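실내 마감재 표면 오염·세척 시험 기준 개정… 반투명 상판 항목 신설

마감재 시험기관 스콜리스(Skollis)는 주거용 실내 마감재의 세척 내구성 시험 절차를 개정해 12월부터 적용한다고 밝혔다. 개정 절차는 벽타일 줄눈, 목재 바닥, 가구용 직물, 테이블 상판의 네 개 부문으로 구성된다. 기존 절차는 타일과 바닥만을 대상으로 했으며, 가구 표면은 제조사 자체 시험 성적서로 갈음해 왔다.

이번 개정의 근거가 된 자료는 소재 업체 프릴렐(Prillel)과 셰르카위(Cherkaoui)가 제출한 시험편 3503개의 측정값이다. 이 가운데 전처리 조건이 일치하는 2297개가 최종 분석에 포함됐다. 나머지는 세척액의 농도 기록이 누락됐거나 건조 시간이 규정에 미달해 제외됐다.

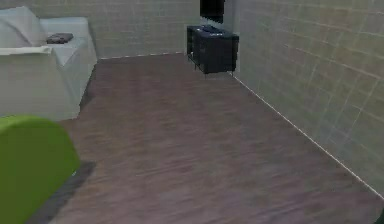 직물 부문에서는 밝은 색상의 소파용 원단에 별도의 색차 한계가 설정됐다. 명도가 높은 원단은 동일한 오염량에서도 색차가 크게 측정되므로, 종전처럼 단일 한계를 적용하면 어두운 원단과의 비교가 성립하지 않는다는 것이 시험기관의 설명이다. 세척은 중성 세제를 사용해 7회 반복하며, 각 회차 사이에 시험편을 표준 상태에서 건조한다. 측정은 첫 회차와 마지막 회차 종료 후에만 실시한다.

상판 부문은 광택도 유지율과 헤이즈 변화량을 함께 평가한다. 광택도 유지율의 합격선은 61%로 정해졌다.
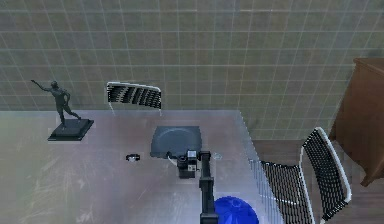
헤이즈 측정은 반투명 소재에 한해 의무화된다. 불투명 상판은 표면 반사만으로 마모 정도를 판정할 수 있으나, 빛이 일부 투과하는 소재는 표면 손상과 내부 산란이 겹쳐 광택도 값만으로는 구분이 어렵다. 옅은 회색조의 반투명 상판에 남은 희미한 쓸림 자국과 줄무늬가 이런 판정 대상에 해당한다. 시험편의 가장자리는 가공 방식에 따라 값이 흔들리기 때문에 측정 범위에서 제외하고, 두께가 다른 시험편은 별도 군으로 분류한다. 장식품 받침이나 트레이 바닥과의 마찰을 모사하는 왕복 마모 시험은 선택 항목으로 남았다.

줄눈 부문의 변경 폭은 상대적으로 작다. 산성 세제에 대한 노출 시간이 조정됐고, 줄눈 폭 측정 위치가 도면에 명시됐다.

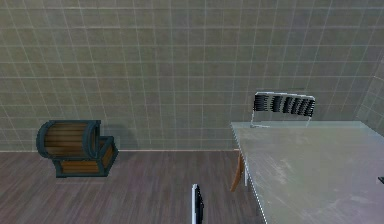 타일 본체와 줄눈의 색차는 앞으로 분리해 기재해야 한다. 종전 성적서에는 두 값을 평균한 수치만 표기돼 줄눈 변색이 과소 평가되는 사례가 있었다. 유약층에 의도적인 색 편차가 있는 제품은 시험 전 기준값을 여러 지점에서 측정하고 그 분포를 성적서에 첨부한다.

시험 장비는 히루라(Hirura)의 왕복식 세척 시험기를 기준으로 하되, 하중과 행정 거리가 동일하면 다른 기종도 허용된다. 기존 절차로 발급된 성적서는 유효기간 만료 시까지 인정되며, 갱신 신청분부터 개정 절차가 적용된다. 신청 서식과 시험편 치수표는 스콜리스 접수 창구에서 배부한다.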